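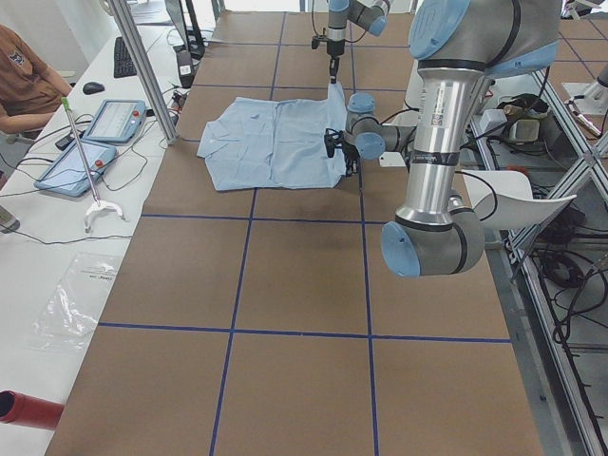
Magazine > Features > Shop Floor

The arms are the easy part of the budget

By the Buravau desk, 10 Jan 2026

Two arms, one shirt. Ask the planners at Tukolstead what folding costs and they start with the arms, then keep going. Grippers. Cables, lots of them. A table long enough for both to reach across. Brown paper and tape for the top -- cheap, gets scuffed, gets replaced.

First quote came in from Ovix in September. Second from Bako, lower, but no spare grippers in it. Read the exclusions. Then read them agian.

What they wish they'd planned for:

Teach pendants. One per arm, and somewhere to put them down. Desk space goes fast.

Floor. The 40 square feet on the plan didn't include the chair.

Time. Training was priced at 14 days. Shirts are soft, collars are worse. Hold back money for a second round.

Spares came to $1,778 for the first year. Nobody had a line for it, so it came out of travel.

And the lease-or-buy question? Still open. Leasing looks fine untill you want to change the wrists. Tukolstead is leaning toward buying one pair, leasing the next -- decision due after the spring numbers.

506 shares | 14 comments

Contact us | © Buravau Magazine | Back to top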